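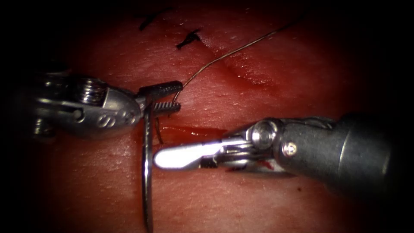 Six pages. That's what our bench rules for robot suturing had grown to by the time I came back from leave in November, and I'd bet a decent lunch that no one on the team had read past page two, me included (and I wrote page four).

So I've spent a good part of this spring cutting them down. A few of you asked to see where I got to after my grumpy post on checklists, so what follows is the short set, with a lot of muttering in between. We work on practice tissue pads, never on people, and I'm not a surgeon. Please don't take any of this into an operating theatre! The proper standards for medical kit are long and serious and written by folk who know far more than I do. What I'm on about is the layer underneath, the everyday habits at the bench that decide whether a week of runs is any use to you afterwards.

First one, and I'll fight for it: hold the needle in the same place every time. We used to leave that to whoever was driving. Some people like it near the thread end, some like it nearer the middle, and both camps will tell you theirs is the only sane way. Fine, but if you want to compare one run with another you can't have two camps. Our rule now says which part of the curve the jaws go on, with a little drawing, and if the grip is off you let go and take it again before you touch the pad. You don't fudge it with the wrist halfway through. I've done that more times than I'd like to admit.

Second: the helper arm needs a job before it moves. It's very tempting to bring the other instrument in early and have it hover about near the cut looking useful. Then the driver turns the needle, the tips knock together, and you've got metal on metal and a cross person at the console. So the rule is that you say out loud what the second arm is for. "Holding the edge." "Taking the needle." If you can't finish the sentence, park it further back. It felt daft for a few days and now I miss it when I visit other labs.

The same goes when software is doing the moving, by the way. The Ukau planner we use will happily send both arms to the same bit of space if you let it, and for a long time we treated that as the planner's problem. I've come round to thinking it's ours. We now keep a small no-go bubble around each tip, 5 mm unless the step is a handover, and anyone who wants to shrink it has to write down why in the log. You'd be amazed how many people decide they don't need it shrunk after all once there's a box to fill in.

Third, thread. Oh, thread. Our old rules had a page and a half on jaw force and hardly a line about where the loose thread should go, and it's the thread that ruins your afternoon. It gets under a jaw, or round a wrist, or it lies across the very spot you want to stitch next. What we ask for now is that the long end is laid out to one side, clear of the open cut, before the needle goes in again. If you can't tell where the thread is running, you stop. A stop costs you nothing in our scoring, and that was a change I had to argue for, because the old score sheet rewarded speed and people were (quite sensibly) chasing the score. 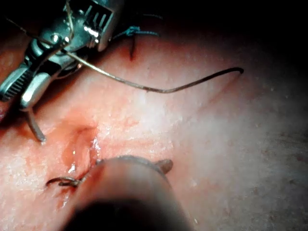 Graziella Vitale wrote to me after the last post to say that she thinks stopping should be free for the person but never for the machine, and that if an automatic run stops itself, the count ought to be kept and shown to everyone, or you'll end up with a robot that looks wonderfully careful and never finishes a stitch. I've been chewing on that ever since. I think she's right, and our sheet now has a separate line for it. It's made one or two of our nicer-looking results look rather less nice, which I suppose is the point of a line on a sheet.

Fourth: keep the old stitches in view, and leave them alone. When you work down a pad it's easy to treat the finished knots as done and forget them, but a tug in the wrong place can loosen one and then you've no idea which run to blame. We look over every knot on the pad at the start and again at the end. It's dull. Quang Hà tried to get me to drop the second look and I very nearly did, and then we went through a batch of old recordings together and he quietly put it back in himself.

Fifth, and this is the one that caused the row: a pad gets retired on a fixed rule, never on a feeling. Ours is 3 closed cuts in the same patch, then it's a fresh patch or a fresh pad. You can always squeeze in one more. The surface gets chewed up, though, and the needle goes through it differently, and then somebody writes in a report that the controller got worse on Thursday's settings or whatever, when it was only tired material. The Skelloston people use a stricter number than we do and I've stopped teasing them about it.

There's also a bit about cameras which I've kept to a single line: agree the views before you start, and don't shift them mid-run, however much you want a better look. If the view's bad, end the run, fix it, start a new one. Glare off the instruments is the usual reason people want to fiddle, and turning the light down a touch sorts most of that.

What did I throw out? Nearly everything that began with "operators should be aware that". Aware of it how? We had 200 words on tiredness that boiled down to "swap over when you've had enough", so now it says that. We had a whole section copied from the Flovari handbook about a tool changer we don't own. I kept one odd rule, the one about no talking to the driver while the needle is in the pad, because everyone I asked wanted it, even the chatty ones. Even me!

The whole thing fits on one side of paper now, if you're generous about margins. It's taped up by the console with the date 05/04/2019 in the corner, and it's already got pen on it. Someone has crossed out "should" in the second rule and written "must". Someone else has put a question mark next to that.

If your own lab has a rule about handing the needle from one arm to the other, do send it to me, as ours is still a mess. At the moment it says the first jaw doesn't open until the second one is closed, and then there's an arrow to a note that has fallen off.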